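The Lock That Still Runs on Legs

By Mekdes Tamiru

The first thing you hear at Clekham is the ratchet. It clacks along at a steady walking pace, and if you come down the towpath from the village you hear it well before you see the gates. I stood there grinning like a kid with my coffee going cold. Somebody was raising a paddle by hand, the same way it was done when the boats carried lime and barley, and a narrow green boat was sitting low in the chamber waiting for the water to come up.

Clekham Lock is the top one on the old Briltley Navigation, and it has never had a motor on it. The gates are oak, and each is moved by a balance beam as long as a delivery van. You set your back against the beam, dig your heels into the raised brick ribs set in the ground, and lean. For a moment you'd swear it was bolted shut. Then the levels even out and the whole thing starts to drift, so gently that you can push it with your hips while carrying on a conversation.

Declan Mac Mathúna has been keeper for nine years, and he let me try it. "Don't shove," he told me. "Shoving gets you a sore back and a closed gate. Wait for the water." I shoved anyway. He was right on both counts!

What I hadn't understood, until I spent a Thursday with him, is how much of the place is out of sight. The chamber floor is a shallow upside-down arch of brick, built that way so that the ground can't push it up when the lock is drained. Two culverts run behind the walls and let the water in low down, which keeps boats from being thrown around. The masons cut little curved recesses for the open gates to fold back into, and the stone there is worn to a shine by mooring ropes. You can put three fingers in some of the grooves.
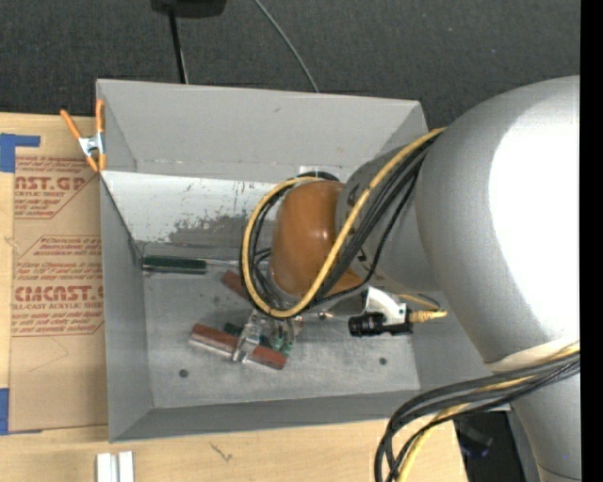
Beatrice Chege, who wrote her thesis on the Navigation's building accounts, thinks the culverts were a late change of plan. The early pages list brick for one only. Then there's a gap, a very cross letter from the engineer about a sunken barge, and suddenly the brick order doubles. She showed me her copy of the letter at the kitchen table in the keeper's cottage - it's wonderful, all underlining and blots - and read the rudest parts aloud. The engineer signs himself simply "Javar," and she has yet to find his first name anywhere.

The gates themselves get replaced, of course. Oak in fresh water lasts a good while, but the part at the waterline goes soft first, and the present pair came from Tibor Gál's yard at Luik. He shapes the heel posts by eye and then by chalk, rubbing the chalk on the stone hollow where the post will turn and swinging the gate to see where it comes off. White patches mean more planing. It can take up to 2 weeks to get one post to sit right, and he seems to enjoy every hour of it. He talks about leaks the way other people talk about weather. A few dribbles are fine, he says, and a gate that never weeps at all is probably binding somewhere.

Go in July if you can, when there's a boat through most mornings and the swallows are nesting under the footbridge. The bottom gates are the better place to stand. You look up into the empty chamber with the walls green and dripping on both sides, and you get a real sense of the weight being held back by a few planks meeting at an angle. The V points upstream, so the water presses the gates tighter together the higher it gets. I knew that from school, and it still thrilled me to see it.

The towpath is level from the village, with one stile. Bring shoes you don't mind getting muddy, and if Declan offers you a turn on the beam, say yes.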